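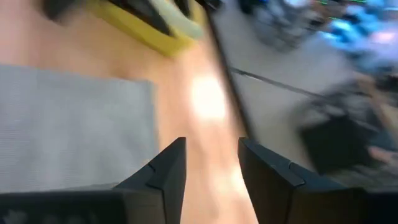

Search stories
Type a title or author
Go

The Good Side of the Table

My aunt left me the table and she left my cousin the house, and if you ask me I got the better deal, although it took me most of July to come around to that.

It's an orange sort of table. People who are being kind call it honey. It's wood all the way through and somebody at some point gave it a shine, so that in the afternoon the sun comes in and lands on one spot and you can't look at it straight. My aunt used to make whoever was youngest sit facing the glare. That was me for eleven years, until my cousin's boy came along, and I have never been so glad to see a baby.

When Tarek Moussa came with his van to help me move it, he walked around it twice and said, "This won't go up your stairs."

"It'll go up," I said.

"I've seen your stairs."

He had, too. He'd lived in the apartment under mine back when the building was still called Narik House, and he'd once gotten a couch wedged on the landing so badly that the mailman had to leave everyone's letters on the arm of it. But I'd measured, or I'd measured the table anyway, and I had a feeling about it. We took the legs off. We wrapped them in my aunt's bath towels, which were also mine now, apparently, and we carried the top up on its side, with Tarek going backward and saying things in Arabic that I'm pretty sure weren't about the table.

It went up! It scraped a long line in the paint by the second-floor window, and I'm still hearing about that from the super, but it went up.

So then I had a table that took up the whole kitchen. I could open the oven or I could sit down. For the first week I ate standing at the counter with this enormous thing behind me like a cow that had wandered in. I put the mail on it. I put my keys on it and lost them on it. I called my cousin and said maybe she should have it after all, it belonged in that house, and she said, "I just bought one from Kragh. It's got leaves," in a voice like she'd bought a horse.

I asked her what she paid.

"Two thousand," she said. And then, after a second, "It was on sale from 4000."

I went back and looked at mine with a little more respect after that.

The thing I hadn't counted on was what was in the drawer. I didn't even know it had a drawer. It's on the short end, with no handle, and you have to hook your fingers under the edge and sort of persuade it. Tarek found it when he came back to screw the legs on properly (I'd done three of them and gotten tired). He gave it a pull and out it came, and inside were two gray place mats, a deck of cards with a rubber band around it, and an envelope from the Curari Savings Bank, which closed when I was in middle school.

"Money," Tarek said.

"It's not money."

"It's an envelope from a bank."

It was money. It was 350 dollars in old tens and twenties, folded around a piece of paper, and on the paper in my aunt's handwriting it said PLEKIA, and under that, 530. That was all. We sat there with the drawer between us and the money on top of the table where the sun was, and neither of us touched it for a while.

Plekia is a lake. I knew that much. It's four hours north and my aunt talked about it the way other people talk about a movie they saw once when they were home sick. There was a hotel with a dining room, and you could hear the boats knocking against the dock while you ate. She'd gone when she was nineteen. She was always going to go back, and every spring something needed a new roof or a new transmission, or my cousin needed braces.

"So 530 was the price," Tarek said. "And she got up to 350."

"Or it's a time. Five-thirty."

"Five-thirty what?"

"I don't know. The bus."

He thought about that. He's a person who really thinks about things, he puts his whole face into it. "What would she need the 350 for, if it's the bus?"

"Lunch," I said, and then I started laughing and so did he, and then I was crying a little, and he got up and washed two glasses that were already clean.

I called the hotel that night. I didn't expect it to be there, but a girl picked up on the second ring and said the name of it very fast. I asked what a week cost now. She told me and I wrote it down on the back of my aunt's paper, under her number, and I'm not going to say what it was. I will say I sat down. I'd squeezed a chair in by then, on the window side, with the oven door clearing my knees if I tucked them under.

"Do you have anything shorter?" I asked her.

"We do one night," she said. "With breakfast."

"Can you hear the boats? From the dining room?"

She had to go and ask somebody. I could hear her walking, and a door, and a man's voice. It took so long that I put one of the gray mats down in front of me and smoothed it flat with my hand, lining up the edge so it ran straight with the side of the table, like I was expecting to be served.

My cousin's coming too. I told her about the envelope and she didn't say anything for so long I thought the call had dropped, and then she said she'd drive. She wants to bring the boy, who's nine and gets carsick. I said fine. I said he could sit up front.

Tarek says he'll water my plants, and he's asked if he can eat at the table while I'm gone. His own kitchen has a little folding thing that tips if you cut meat on it. I gave him the key yesterday, and I showed him how to get the drawer open. I've left the cards in there for him with the rubber band still on.

"Which is the good side?" he asked me.

I told him the window side, before three. After three you want to move around to the stove, or the sun gets you right in the eyes. He pulled the chair out, sat down on the window side with his jacket still on, and asked me what there was to eat.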